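Plendero grout brush and paste kit – five months in

I bought the Plendero kit in January after one too many evenings of scrubbing with an old toothbrush. My bathroom is small but it's tile from floor to ceiling, and the lines had gone a sort of tea color that no spray was ever going to fix. The kit gives you a long-handled brush, a little stiff one for corners, and a tub of paste that smells faintly of oranges (in a good way!).

First thing to know is that the long brush is great. The head tilts, the grip is fat enough that my hand doesn't cramp, and I got the whole shower wall done in one go on a Friday night with the radio on. The paste goes further than you'd think. You smear it along the line, leave it for 5 minutes, then scrub and wipe. I left it longer once when the phone rang and it dried like plaster, so set a timer.

The little brush I could take or leave. The bristles splayed by the second week and now it mostly lives under the sink.
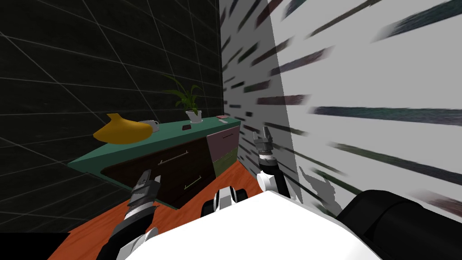

Gemley wrote in to say the paste left a chalky haze on dark tile and took three rinses to shift, and wanted to know if I'd had the same trouble. My own tile is cream, so I wouldn't have spotted it. I did try a dab on a spare black one from the garage afterward, and yes, there's a haze. A splash of white vinegar in the rinse water cleared it for me – try it somewhere hidden first, and keep vinegar well away from marble.

I've also used the Plivora brush, the one with the battery. It's quicker on floors but heavy as a brick once you lift it above your shoulders, and the charge gave out halfway up my shower. For walls I'd pick the Plendero every time.

Refill tubs are sold separately and the lid is a pain with wet hands. I'm on my second tub now and I'd buy a third. Four stars from me, and it would be five with a better corner brush.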